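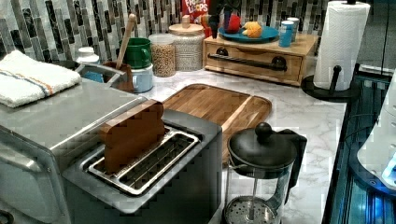 KITCHEN SAFETY / COUNTERTOPS

My counter checklist, with comments

I do this walk-through every January and again whenever I've moved things around, and since I've just moved things around (again!), you get the full list with my notes. It's the short version of the sheet I picked up at the Pustedow home show, minus the parts on gas lines, plus a lot of my own muttering. Marks are OK, FIX or WATCH.

1. Towel on top of the toaster oven: FIX
Yes, I know. It's flat up there and it's right where my hand goes, so the striped towel lands on it every single time. It needs a hook or a bar. Cloth comes off before the oven goes on, no exceptions, and if you only fix one thing on your own counter this week, make it this one.

2. Space around the toaster: WATCH
Toast gets stuck upright, crumbs go everywhere, and the cutting board has a way of creeping closer. I want a clear gap on the side where I work, plus nothing overhead that can droop onto the slots. Unplug before you go fishing for a slice, and please don't use a fork.

3. Crumbs: FIX
Pull the tray, empty it, wipe it, put it back. I had let this go for 4 months, which I'm not proud of.

4. Glass coffee maker: WATCH
I like having it within reach, but glass close to the front of a counter makes me nervous, especially when I'm half awake at 6 a.m. Handle turned in, carafe pushed back. Check the glass for chips while you're at it (run a dry finger along the rim, gently).

5. Plugs and cords: WATCH
Look at the whole length, from the plug to the appliance, for nicks, soft spots or browning. No cord should hang over the front or run behind anything hot. My heavier appliance is rated at 1800 watts, so I never run it with the toaster on the same circuit. I tried that once with an old Zetari kettle going too and ended up in the dark looking for the breaker.

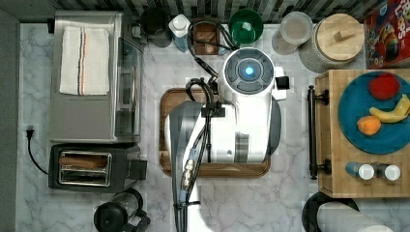

And keep cords away from the sink side, even short ones.

6. Fruit and cereal: OK
Food that doesn't need heat lives over on the right, well clear of the toaster. I have to keep telling the household that cardboard boxes belong at that end. So far so good!

7. Jars and canisters along the back: OK, mostly
Lids seated, heavy ones against the tile, nothing stacked. I'd still like a label on anything that isn't see-through. A friend in Zoritden mixed up salt and sugar for a whole batch of 91 cookies and I think about it more than I should.

8. Boards and trays: OK
Flat, no rocking. If yours slides, put a damp cloth underneath. Look for splits along the joints and oil the wood when it starts looking thirsty.
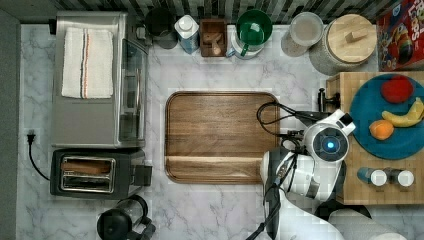
By the Gough Street Kitchen Notebook

9. Working area: OK
My rule is that the middle of the counter belongs to whatever I'm making. A tray can stay there, since it lifts out in one go, but jars go to the back and mail goes anywhere else.

10. Second look
I recheck the FIX items after 2 weeks. The towel hook is on the shopping list, and the crumb tray is done as of this morning.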